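Udlow Makers Forum > Clubs & School Projects > Grippers and end effectors

Soft fruit sorting, our club's spring project (long, sorry)

Posted by naa_issahaku, March 2020

So our student club finally picked something for the spring build and it's fruit sorting. We've got the hand-held grippers printed and we're doing the practice rounds by hand before anything gets bolted to an arm.

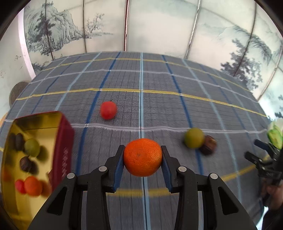
Anyway, the thing I wanted to ask about is pads. We've been through 2 kinds of ribbed pad so far and I can't decide which one to commit to. The softer one holds a tangerine beautifully and then kind of smushes out sideways when you try it on anything small. The stiffer one is great on small stuff but Hubert managed to split a cherry tomato with it (all over his sleeve, he was very good about it). We have to freeze the design before the Cleltorside meet and I'd love to stop arguing and start printing!

Also, how many recorded picks did everyone else do before moving to the arm? We're at 600.

---

wojtek_k
Softer pads, every time. You can fix small objects by closing slower. You can't un-squash a plum. When I was in the club at Fusness we ran the stiff ones for a whole season and I spent most of it wiping down the table.

---

nivaldo.c
Going to disagree with Wojtek. Closing slower costs you at Cleltorside because the sorting round is timed. Stiff pad, deeper ribs, and put a stop on the trigger so people can't squeeze all the way. Our first years had the stop on from January and they lost very little fruit after that.

600 is low, by the way. We did 1000 and I still wish we'd done more of the round stuff. Round things roll! You think you've got it and then you're under the table looking for it.

---

naa_issahaku
Ooh, a trigger stop. Is that just a printed wedge, or something adjustable?

---

nivaldo.c
Printed wedge with a slot and one screw. I'll dig out the file tonight. It was drawn for the Cieślak linkage, so check your hole spacing first.

---

hubert_w
For the record the tomato was already soft.

I'm on Naa's team and I want to say I don't think the pads are our problem. I think it's that we all pick differently. I come in from the top, Naa comes in from the side, and Sławomir does this scooping thing that I can't copy no matter how long I watch him do it. If we're going to train on all of that mixed together, shouldn't we agree on one way first?

---

slawek_j
The scoop works and I'm keeping it.

---

wojtek_k
Don't make everybody pick the same way. We tried that, and the first time a lime rolled up against something the arm had no clue what to do. You want some variety in there. What you don't want is sloppy ones, so throw out any where the person hesitated halfway.

---

nivaldo.c
Okay, on that I'm with Wojtek. Keep the scoop. But label who did which pick, so you can pull one person out later if things go weird. We cut ours down to 800 that way and it picked better than it had with the full set.

---

naa_issahaku
We have not been labeling who did what. Oh no. Hubert, do you still have the sign-up sheet from the first two sessions??

---

hubert_w
I have half of it.

---

slawek_j
You can tell mine. They're the ones that scoop.

---

naa_issahaku
Fine, plan for Wednesday: soft pads with Nivaldo's wedge, names on everything, and Sławomir writes down how he does it so I can at least try. Will post again once we've run a full timed round.

Filed under: student projects, grippers, club builds, fruit
Contact the moderators | © Udlow Makers Forum | Back to top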